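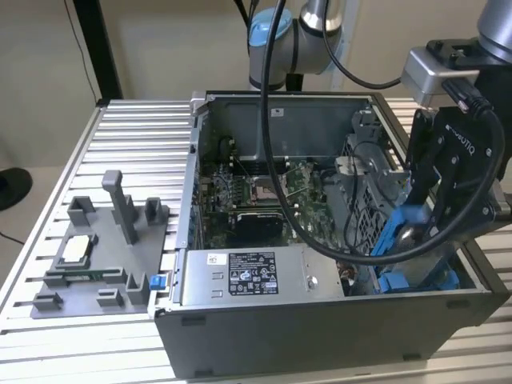
Editing Video on a Desktop Computer with Cunadeck

8 June 2025

Since May, this blog has used Cunadeck to prepare its short films of the Tanemville river walk. The program was installed on a desktop machine, and the following remarks may assist readers who are considering a similar arrangement.

The download is some 700 MB in size. Once installed, it opens with a plain timeline and 2 preview windows. Clips may be trimmed, slowed or reversed from a single menu. Titles are less satisfactory, as the choice of lettering is small and accents are not always shown correctly in names such as Jiltetti.

A film of 20 minutes was exported without difficulty. It is advisable to save the project under a new name before each export.
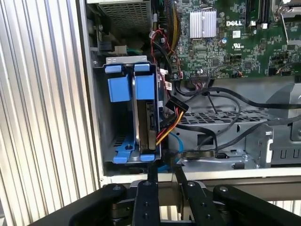 Drive cage and power supply inside a desktop case.

Sound requires more care. The recording made at Mbwambo contained a good deal of wind, and the noise filter, when set above the middle position, made speech difficult to follow. A lower setting was adopted for the finished version.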